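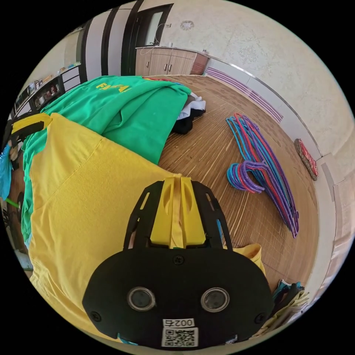
Closet purge: hangers, folding, and the T-shirt problem

Board: Small Spaces > Clothes and Closets
Thread started in July, 14 replies

mothball_mayor
I have reached the age where I own more T-shirts than opinions, and the opinions at least don't need to be stored.

Some background. We moved into a place with one closet in the bedroom and one low cabinet in the front room, and for two years the system has been "push until door closes." Yesterday the door declined. So everything came out onto the floor mat, and the bright T-shirts that I get from every fun run, street fair and company picnic formed a heap of their own, the way they do.

Question for the board. Do T-shirts get hung or folded? I have plenty of plastic hangers, in all the colors of a cheap birthday party, and I have a cabinet with two doors and not much depth. My spouse says hang. I say fold. We have agreed to let strangers decide and then ignore them.

drawerline
Fold. Hanging a T-shirt gives it shoulders it did not ask for. You get those two little horns at the sleeve seams and then you walk around looking like you forgot to take the hanger out.

pegboard_pete
Hang. The horns are from cheap wire hangers and from people hanging things up soaking wet. Plastic ones with a sloped shoulder don't do it. I've hung all mine for years and I look exactly as bad as my face requires, no worse.

drawerline
pegboard_pete, you have posted a picture of your closet before. Those shirts had horns. One of them looked like it was surrendering.

pegboard_pete
That was a polo and it was going through something.

mothball_mayor
Glad we're keeping this scientific.

Forgot to say, the closet rod is 480 mm wide. I measured it twice hoping it would grow. The landlord's listing called it a "walk-in," and you can walk into it, once, with your forehead.

quiltandbolt
At 480 mm you aren't hanging T-shirts, sorry. Save the rod for coats, anything with a collar, and whatever you wear to funerals. Everything knit goes folded. I did alterations for a long time at a shop called Correa, and knits on hangers stretch at the neck too, mostly because people yank the hanger up through the collar. If you insist on hanging, put the hanger in from the bottom hem. It takes a second longer and you will feel foolish, but the neck stays the neck.

mothball_mayor
From the bottom. I am past forty and have been putting a hanger into a shirt wrong this entire time. What else have you people been keeping from me?

thriftgoblin
Can we go back a step to why there are this many shirts? I count nothing, I judge nobody, but the fold vs. hang fight is always really a "how many do you wear" fight in a fake mustache. Turn everything you own inside out. When you wear something, it goes back right side out. Three months later, whatever is still inside out leaves the house.

pegboard_pete
Did that one. Forgot I was doing it and went to the dentist inside out.

quiltandbolt
It works better with hangers, you hang them all backwards on the rod and flip them as you wear them. With folded stuff I'd just use a box. Put the doubtful ones in a box, tape it, write the month on it. If you haven't opened it by winter, don't open it. Carry it straight out.

mothball_mayor
I would open the box. I know me. I'd open it in the driveway and come back wearing three of them.

The trouble is that the event shirts aren't clothes exactly, they're receipts. Proof I once ran somewhere on purpose.

thriftgoblin
Keep two. Rags from the rest. A cotton T-shirt gives you the best window rags there are, and you can wipe down the bathroom with your personal best.

lintroller_9
Late vote for folding, but filing style, standing up on edge in a bin so you see every one from the top. If you stack flat you wear the top three forever and the bottom ones turn into geology. My method, for a shirt that's about average:

Lay it face down, smooth it with your hands.
Fold one side in to the middle, sleeve back on itself.
Same on the other side. You want a long rectangle.
Hem up to just short of the collar.
Then thirds. It should stand up by itself. If it flops, your rectangle was too wide.

Colors facing up if you care, logos facing up if you have a lot of the same color. I bought the Wiltus fabric bins for this and they've held up. The Bruline ones sagged in a month and now hold dog toys.

drawerline
My Bruline bins are fine. Did you put the cardboard in the bottom?

lintroller_9
There was cardboard?

drawerline
There was cardboard.

lintroller_9
I'm going to go look at something in the recycling and have some feelings.

mothball_mayor
I tried the standing-up fold on one green shirt and it stood for as long as it took me to get up off the floor. Second one held. So now I have one shirt filed, one shirt resting, and a spouse leaning in the doorway being very quiet in a way I can hear.

Does this work in a cabinet, though? It's the regular kind with doors, no drawers. If I put bins in there I lose the gap on the sides.

quiltandbolt
Bins in a cabinet are fine as long as you can slide them out like a drawer. Measure the door opening, not the inside. Hinges eat more than you'd think, and everyone learns it holding a bin they can't return.

pegboard_pete
Or, and hear me out, a second rod. There are double hangers that hook onto the top rod and drop another bar below it. Mine's from Cukance. T-shirts are short, two rows fit easily.

drawerline
He has 480 mm of rod. You're proposing 480 more millimeters of horns.

pegboard_pete
I'm proposing freedom.

thriftgoblin
I tried one of those drop bars. Holds fine until you put jeans on it, then one end slides and the whole lower deck goes over like a ferry.

pegboard_pete
Who hangs jeans on the lower deck?

thriftgoblin
Somebody who was told it gave them freedom.

coldattic
Different question for OP. What are you doing with the extra hangers? Because if you fold the shirts you'll have a pile of plastic ones left over, and they do not stay in a pile. They hook onto each other and when you lift one you lift a chandelier.

mothball_mayor
This is already happening. I fanned them out thinking it would help. Picking up one purple one is now a negotiation with the blues.

coldattic
All hooks the same way, slide them onto a broom handle, tie them in bundles with a bit of string. Then give them away while they're still bundled. My thrift store won't take loose hangers but they'll take them tied. Call first, some places have 100 of the things in the back already and would sooner you left them a piano.

lintroller_9
Most curbside recycling won't take them either, at least where I am. Check before you toss them in.

quiltandbolt
Keep a few spares. Company comes, somebody has a coat, and suddenly you're the household that threw out its hangers.

mothball_mayor
Company has never once been offered a hanger here. Company gets the arm of the couch.

Update, same day, 9:40 p.m. Final ruling of the household: coats and collars on the rod. T-shirts folded and filed in two bins in the cabinet, after I measured the opening, thank you quiltandbolt, because the bins I wanted would have missed it by the width of a hinge. Hangers bundled on string, except for a few spares. I did not do the sealed box. I did make a rag pile and then rescued a yellow shirt from it twice.

My spouse would like it noted that the dress shirts are hung, and that therefore hanging won.

pegboard_pete
Your spouse has my full support.

drawerline
How many went in the rag pile?

mothball_mayor
Four. Then three.

thriftgoblin
Post again in October when it's two.

lintroller_9
Following up on my own thing. Found the cardboard. It was under the dog bed. The dog disagrees that it's mine.

coldattic
One more for anybody reading this later with a cabinet instead of drawers: leave a little empty space in each bin. If you pack filed shirts in tight you can't pull one without bringing up its neighbors, and you're back to the hanger chandelier, only softer.

mothball_mayor
Packed them tight. Going back in.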